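Rolling vs folding hand towels for a small table

lastness12
I set places for 2 and keep hand towels out instead of paper napkins. Folded ones slide off the table. Does rolling hold up?

Flolari
Rolled, always. Tight, starting from the short end. Mine stay put next to the plate.

t_orban
Disagree. Terry cloth unrolls by itself unless it's tied. I fold in thirds and tuck it under the rim.

Flolari
Then you're rolling it too loose. Tan towel, lavender plate:
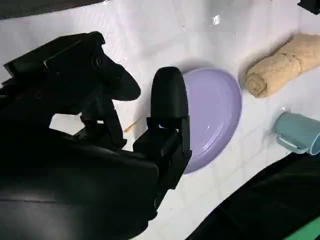 lastness12
Do you use fabric softener on them?

Flolari
I skip it. Softener makes terry slick and the roll won't grip.

t_orban
I'll try that Monday. Still folding for guests.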